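Filed under: Films, Grumbling

Everyone at work has been telling me to see Ziltodlow. Osaze Tijani has been twice and came back the second time saying it was "even deeper", which should have warned me. I went on Friday night at the Erkwood, the small screen upstairs, and I've been arguing with people about it ever since, so I may as well put it down properly.

If you've missed the posters, it's the one about the lighthouse ship. A crew of 40 is sent out past the edge of the charted routes to relight a beacon that went dark 252 years earlier. Captain Grirnitz (the film never gives her a first name) has sealed orders. The navigator thinks she's lying about them. She is. You will have worked that out by the time the title comes up, and the film takes another hour to catch up with you.

I'll be fair about the opening. The first 15 minutes are as good as anything I've seen this year. There's almost no talking, just the crew coming aboard in ones and twos and finding their bunks, and the sound of the hull settling. Titilayo Omoregie, who I went with, grabbed my arm when the lights went. If it had carried on like that I'd be writing a different post.

Then the explaining starts. A man in a grey coat explains the beacon. The doctor explains the man in the grey coat. When they finally reach the thing, a recorded voice explains what we've just watched them do. I don't mind a slow film and I don't mind a puzzling one, but I do mind being told something is a mystery by a person who then reads me the answer off a screen.

The big claim, the one in all the adverts, is that you'll never guess the ending. Well, three of us guessed it. Ebere Odukoya guessed it out loud, for which she was shushed. I won't give it away, but if you've read Ogunleye you've already had this ending, done better and in far fewer pages. I'm told the director has never read it. Maybe so. It's a very particular ending to come up with twice.

I also don't believe in the crew. There are supposed to be 40 of them and I could tell eight apart, mostly by their hats. The cook gets a long speech about his daughter and you know exactly what that means for the cook. The engineer is rude to everybody until the moment she's needed, then she's noble, then she's dead. None of them seems to have a job to get on with when the captain isn't in the room.

What annoys me most is the talk of it being "serious" science fiction, as though the rest of us had been watching cartoons until it came along. It has a serious face. People stand at windows a lot. But ask it a plain question, such as why anyone would want the beacon lit again, or who has been paying for the ship, and it looks out of the window some more.
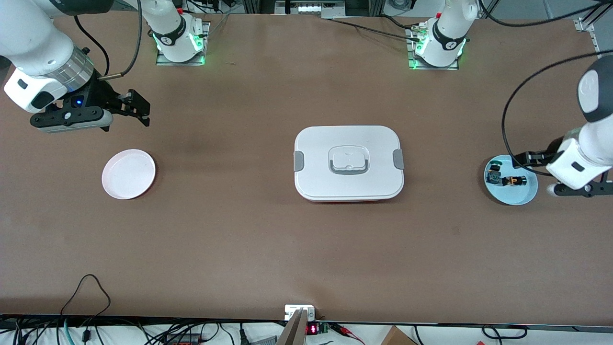
What the others thought

Titilayo liked it a good deal more than I did. She says I go in with my arms folded, and that the scene on the outer ladder is worth the ticket alone. I'll give her the ladder. I held my breath for that too.

Ikechukwu Akinola fell asleep somewhere in the middle and says he followed the plot perfectly well when he woke up, so make of that what you like.

Osaze wants me to see it again before I say any more. He reckons there are clues in the colour of the cabin doors. I've heard this sort of thing before about films I didn't like, and when I went back and looked, the doors were just doors. There's talk of a second part next October, with the same captain, which is a bit rich considering where they leave her.

Zainab Adebisi has lent me her tape of the old television version, the one with the wobbly corridors. I've watched half. The beacon is plainly a standard lamp and I'm enjoying it a lot more.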